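4.2 Opening leads against no trump

The second part of the study looks at opening leads. We used the records of the Clutley club, which has kept computer-dealt hands and full travellers for its Monday evening duplicate. Of these, 759 boards were played in a no trump contract at one or more tables and had a lead recorded clearly enough to be used. Boards with a disputed result or an averaged score were left out before coding.

Each lead was coded twice, first by Indira Kamath and then by Huw Powell, who did not see the first set of codes. The scheme had six classes: fourth highest from length, top of a sequence, top of an interior sequence, lead of partner's suit, short suit lead, and other. Where the two coders differed, the hand was passed to Dela Appiah, whose decision was final. Most of the differences came from holdings such as Q-10-9-x, where the ten may be read as an interior sequence or as a choice made for some other reason. We kept these in the interior class if the pair's convention card allowed it – otherwise they went to "other".

Fourth highest was the most common lead when the defenders had not bid. It was used on nearly all hands with a five-card suit headed by a single honour. With four-card suits the picture was mixed. Several pairs preferred a short major after the auction 1NT – 3NT, arguing that responder had not looked for a major fit and so was likely to be short there. This agrees with what players told us in the interviews (section 3), though few of them could say how often they had in fact made such a lead.

The lead of partner's suit was less regular than we expected. When partner had overcalled at the one level, leaders holding two small cards led the suit on most occasions, but leaders with a singleton often tried their own suit instead. We did not find that this depended on vulnerability. It may depend on the strength of the leader's hand, as a player with outside entries has more reason to set up a long suit, but the number of such boards was too small to test.

Two limits should be noted. The club plays match points, and a safe lead that saves an overtrick is worth more there than it would be in a team match. Also, the same pairs appear many times, so the habits of regular partnerships carry a good deal of weight. The Paline records, described in section 5, come from teams play and are used as a partial check.

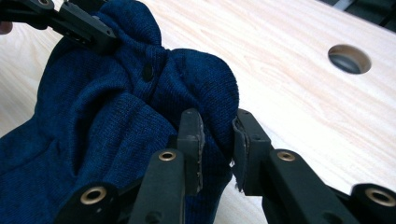

Figure 2. Dark blue knitwear with a button, held by a black gripper on a pale wooden table.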